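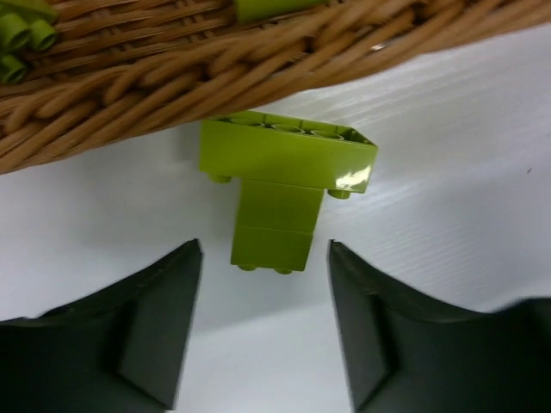
Lime-green toy bricks and a wicker basket on a white tabletop. Photo: Faraji Laizer

How to read a court order that blocks a government policy

When a judge halts a new policy, the first reports are often short and leave out the parts that matter most. The order itself is usually public. These steps will get you through one without a law degree.

1. Find the order. Look up the case name on the court's website. In our sample, Rashidi v. Harkent, the docket had 40 entries, and the order was number 19. Open the entry marked "order," since a "motion" only shows what one side asked for.

2. Check what kind of order it is. A temporary restraining order is short-term. A preliminary injunction normally stays in place while the case goes on. Neither one is a final ruling on whether the policy is legal.

3. Go to the last pages. The instructions to the government are usually there, often after the words "it is ordered." The Rashidi file ran to 216 pages with exhibits, but the instructions filled less than one.

4. See who is covered. Some orders protect only the people who sued. Others cover a state or a defined group. The Trarnonley residents named in this one numbered 3,000, and people in the next county were not included.

5. Write down the dates. Note when the order takes effect, when it expires and when the next hearing is set.

6. Look for a stay. An appeals court can put the order on hold, sometimes within hours. Check the appeals docket as well as the original one.

If you have a case of your own that may be affected, take a copy of the order to an immigration or civil rights lawyer.

Last checked 28th April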